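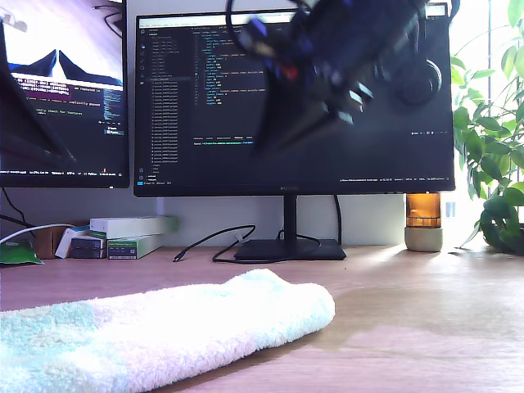 우주개발 게시판 > 발사체/위성

제목: Onholm 소형 발사체, 이번 분기 첫 발사 정말 가능하다고 보시나요
작성자: 궤도이탈자
2019년 2월 21일

어제 Onholm 보도자료 다들 보셨을 겁니다. 2단 연소시험 끝났고 탑재체 통합도 일정대로라는데, 저는 좀 안 믿깁니다. 연소시험을 했다고만 적혀 있고 몇 초를 태웠는지가 없어요. 작년 1단 때는 초 단위로 자랑하던 회사가 이번엔 "목표 구간을 만족"이라고만 씁니다. 목표 구간이 뭔데요.
거기다 탑재체가 Drisex 관측위성 2기인데, Drisex 쪽 공지에는 발사 시기가 아예 빠졌습니다. 고객사가 날짜를 안 쓰는데 발사사만 날짜를 쓰는 경우, 제 기억으로는 끝이 좋았던 적이 별로 없습니다.

댓글

페어링덕후
연소시간 비공개는 그렇게 이상한 일이 아닙니다. 2단은 진공 노즐이라 지상에서 전체 시간을 태우는 게 의미가 없을 수도 있고요. 노즐 확장부 떼고 짧게 태우는 업체 많습니다.

궤도이탈자
노즐을 떼면 뗐다고 쓰면 되잖아요. 자료에는 "비행 형상"이라고 되어 있습니다. 비행 형상이면 확장부가 붙어 있어야 하고, 그러면 그 시험대로는 유동 박리 때문에 힘들 텐데요.

페어링덕후
"비행 형상에 준하는"입니다. 원문 다시 보세요.

궤도이탈자
봤습니다. 제가 잘못 읽었네요. 근데 그게 더 나쁜 거 아닌가요?

kg당얼마
저는 엔진보다 숫자가 더 수상합니다. 500km 태양동기궤도에 200kg 올린다는데 작년 자료에는 같은 궤도에 그보다 낮은 값이 적혀 있었어요. 기체가 가벼워졌다는 얘기도 없고 추력이 늘었다는 얘기도 없이 탑재량만 늘었습니다. 발표 슬라이드에서만 로켓이 자라요.

발사대옆집
작년 값은 여유분 뺀 거고 이번 값은 최대치라고 어디서 읽었습니다.

kg당얼마
어디서요? 링크 좀.

발사대옆집
못 찾겠네요. 발표회 질의응답이었던 것 같은데 영상이 내려갔습니다.

kg당얼마
네...

Hubáček믿음
너무들 부정적이신 듯. 2단 엔진은 Onholm이 직접 만든 것도 아니고 Hubáček에서 납품한 겁니다. 누적 연소 1,104초라고 공개했고 재점화도 했습니다. 이 정도면 소형 발사체 치고 준비 많이 한 편이에요. 첫 발사 전에 재점화까지 해 본 데가 얼마나 됩니까.

궤도이탈자
누적이라는 말이 걸립니다. 엔진 한 대로 1,104초인지, 여러 대 합친 건지에 따라 얘기가 완전히 다르죠. 합산이면 한 대가 임무 시간만큼 버틴 적이 없을 수도 있습니다.

Hubáček믿음
한 대로 알고 있습니다. 다만 저도 납품사 브로슈어에서 본 거라 시험 성적서를 본 건 아닙니다.

페어링덕후
브로슈어면 뭐 저도 달에 갈 수 있습니다.

Hubáček믿음
비꼬실 거면 댓글 안 달겠습니다.

페어링덕후
농담이 과했습니다. 죄송. 재점화까지 했다는 건 저도 높게 봅니다.

새벽카운트다운
엔진 얘기만 하시는데 제 생각엔 발사장이 더 문제입니다. Burkelard 발사장 북쪽 패드, 액체산소 저장 설비 인수검사가 2월 말이에요. 검사 통과하고 극저온 충전 시험하고 WDR 돌리고 나서야 발사인데, 그게 이번 분기 안에 다 들어갑니까? 충전 시험에서 밸브 하나만 새도 바로 밀립니다.

발사대옆집
남쪽 패드를 빌려 쓴다는 말이 있던데요.

새벽카운트다운
남쪽은 방위각이 안 나옵니다. 79도까지만 허가라서 태양동기궤도로 쏘려면 한참 꺾어야 돼요. 그러면 kg당얼마님이 말한 탑재량은 그냥 날아가는 겁니다.

kg당얼마
오 이건 몰랐네요. 도그레그로 꺾으면 손실이 너무 커서 관측위성 두 대는 무리겠는데요.

발사대옆집
허가는 바꾸면 되지 않나요? 해상 통제구역만 다시 잡으면.

새벽카운트다운
어선 쪽 협의부터 다시 해야 합니다. 분기가 아니라 해가 바뀔 수도 있어요. 북쪽 패드 기다리는 게 빠릅니다.

Hubáček믿음
저는 그래도 이번 분기에 쏜다에 겁니다. 인수검사 일정은 발사사도 당연히 알고 발표했겠죠. 그 정도 계산도 안 하고 날짜를 냈겠습니까.

궤도이탈자
그 정도 계산도 안 하고 날짜 내는 회사를 너무 많이 봐서요. 투자 유치 시기랑 보도자료 시기가 겹치는 것도 마음에 걸리고요.

Hubáček믿음
그건 그냥 추측이시잖아요.

궤도이탈자
네, 추측 맞습니다. 그 부분은 근거 없으니 빼고 읽어주세요. 연소시간이랑 패드 일정만 봐도 저는 다음 분기 이후로 봅니다.

페어링덕후
저도 한 번은 연기된다 쪽이요. 항행고시 뜨기 전까지는 발사일이라고 안 부르는 게 속 편합니다.

새벽카운트다운
인수검사 결과는 발사장 게시판에 올라오니까 나오면 여기 댓글로 옮겨놓겠습니다. 지난번처럼 "조건부 합격"이면 조건이 뭔지도 같이요.

kg당얼마
작년 자료 PDF 갖고 계신 분 있으면 쪽지 부탁드립니다. 홈페이지에서는 새 걸로 바뀌어 있네요.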